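Plametti maple cutting board – review
Reviewed by Perla Medrano, August 15, 2026

I've had this board for 10 weeks and I love it! It's a rectangular maple board made from long strips, and mine came with one honey-colored strip that is much darker than the rest – easily my favorite part.

It stays put when I chop squash, and it's big enough that onions and carrots get their own corners. Knife marks do show on the paler wood, so I oil it every couple of weeks and they mostly fade. It's heavy to rinse in a small sink, and I wish it had a juice groove for tomatoes. My old Curomach board had one and I miss it.
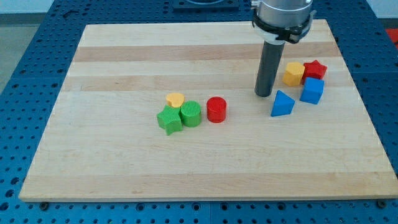
Light maple, with the darker strip running lengthwise.

I'd buy the same size again, and my sister already has.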